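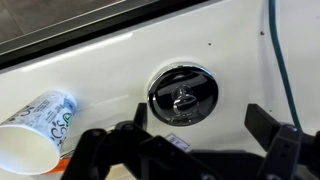 Chapter 4: Where Does the Heat Go?

I teach this material in a room with a kettle in it, and every May somebody asks me why their soup goes cold so fast when the stove was on full blast. I love that question. It sounds like a kitchen question and it's really the whole of this chapter. Heat leaves a hot thing in three ways: it gets passed along by touch, it gets carried off by moving air or water, and it shines away as radiation you can't see. A shiny metal lid, like the chrome one with the little round knob, slows down two of the three. It keeps the warm, damp air from floating off, and a polished surface is poor at radiating heat (the same mirror finish that throws back all those dark and silvery reflections). A paper cup has its own trick, and we'll get to cups in Section 4.3, so hold that thought.

Before we do any math, I want you to try something. Fill two identical mugs with hot tap water. Put a saucer over one and leave the other open. Go do something else, come back, and stick a kitchen thermometer in both. When I first ran this with a class, my student Fidelina Chambi bet me her lunch that the saucer would make no difference at all. She lost, and then she asked such a good follow-up question that I bought her lunch anyway. Her question was: does the lid keep heat in, or does it keep water in?

Both, and the water part is bigger than most people guess! Turning liquid water into vapor takes a huge amount of energy. To evaporate a single gram you need more than 2,000 joules, and every gram that drifts off your soup takes that energy with it. So an open pot is cooling itself the same way you cool yourself by sweating. We call this evaporative cooling, and it gets its own worked problem at the end of Section 4.2.

Now for a word I need you to be careful with. In everyday talk we say "heat" and "temperature" as if they were the same thing. They aren't, and mixing them up will wreck your homework. Temperature tells you how hot something is. Heat is energy on the move from a hotter thing to a cooler one. A bathtub at 54 degrees Celsius (please don't get in) has far more energy to give away than a teaspoon of water at the same temperature. Jawad Khattak, who shared an office with me for years, used to write this on the board in letters so big there was no room left for the lesson.

Here's how the chapter runs. Section 4.1 covers conduction, with metal spoons and wooden spoons. Section 4.2 covers moving fluids and evaporation. Section 4.3 is radiation and insulation, plus the cups I promised. You'll need the graphing you did in Chapter 2, so flip back if your slopes are rusty. I know mine get that way over the summer.

One last thing to do tonight: find something in your kitchen that you use to keep food warm, and write a sentence guessing which kind of heat loss it fights. Keep the sentence. You'll be marking your own guess once you've read 4.3.

54 shares | 2 comments

Filed under: Free Chapters, Physical Science, Grades 9-10

Related
Chapter 3: Pushing, Pulling, and Staying Put
Chapter 5: What a Thermometer Measures
Teacher notes for Chapter 4, by Bushra Rizvi
Lab sheet: The Two Mug Test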